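Deltine Stain Soap Bar, Unscented: Is It Worth a Place on the Laundry Shelf?

Posted in April by the Akarberg Household desk

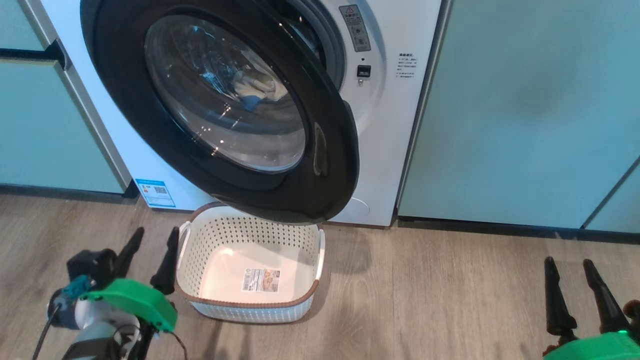
Door open, wash day. The bar is meant for use before this stage.

Deltine says its soap bar lifts grass, coffee and collar grime "in a single pass." We have read that line on a lot of wrappers. The bar costs 14 dollars for a pack of 2, and for that money we expected more than a firm lump of soap with a nice label.

You wet the cloth, rub the bar in, wait 60 minutes and wash as usual. An hour is a long wait for a product sold on speed -- the wrapper puts that part on the back, in small type. Collars came up well. Coffee on cotton faded but left a ring. Grass did not move much at all, and a second go only made the knee of the pants look tired.

The Ferer bar, which we stock beside it, did the same on collars and slightly better on coffee. It smells strongly of lemon, so buyers who want no scent will still lean toward Deltine. Verhoeven makes a liquid version that we found runny and stopped ordering.

"Lasts 18 months" is another claim we would take with care. Ours went soft in the dish long before it got small. Keep it on a rack, and don't leave it in the tub.

Not for silk or wool. Test dark colors on an inside seam first.

Sold in packs of 2. Opened packs can't be returned, so buy one and try it before you fill a cupboard.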